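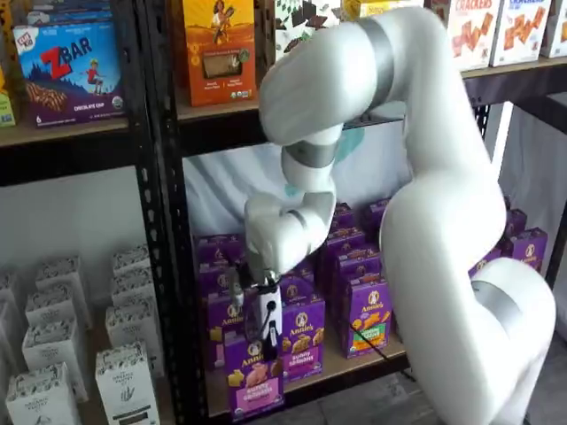

Boxed snacks on the black metal shelving.

January, 4:40 pm

Carton notes, continued from the last page. I finally got all of the Putau board through the humidity cabinet and I'm pretty pleased with how it went, apart from the bit where I labeled two trays the same and had to sort them out by weight (my own fault, I was eating lunch).

The question is still Levente's: why do the cracker cartons bulge on the wide panel after a few weeks in the Mostyn store room when the same carton sits flat at Skisten? Same artwork, same glue, same die. He thinks it's the glue flap. I think it's grain direction, and I've thought so since the fall, so read all of this with that in mind!

What I did: cut strips from the wide panel, half with the grain running up the carton and half across, and left them in the cabinet overnight at the damp setting. Board is 300 gsm, same as production. Then out onto the bench, let them settle, and measured the bow at the center with the feeler gauge and the steel rule. The cross-grain strips curled toward the printed side, every one of them. The up-grain ones hardly moved – I had to hold a couple against the window to see any light under them.

So that's nice. But it doesn't explain Skisten, where the grain is supposedly the same as ours. I asked Levente Csizmadia to check the cutting layout and he came back with the sheet for job 836, which has the blanks turned a quarter turn to squeeze one more across the sheet. Nobody wrote that on the spec. He's going to find out if that job went to Mostyn, to Skisten or to both. Until he does I'm not saying I told you so, only writing it down here in ink.

Compression: did 7 made-up cartons on the little press, empty, lids tucked. One popped its tuck flap early and I've struck it out of the table. The rest gave at the side crease, and the crease looks shallow to me. The rule on that die is getting old. Skotudholm can regrind it but they want the whole die shipped over, and we'd be without it for 3 weeks, so I'd like to get another run of blanks cut first and keep them flat under the granite.

Glue flap, to be fair to Levente: peeled four by hand, good fiber tear on all of them. I don't see a problem there. He can have the peeled ones if he wants to look, they're in the envelope taped inside the back cover.

To do
– second cabinet run at the dry setting
– ask for mill certificates on the Putau board
– new blade for the strip cutter, the old one is leaving a burr that messes up the gauge reading
– give the good steel rule back to the print room

Packaging workshop notebook | Questions: ask at the bench | Back to top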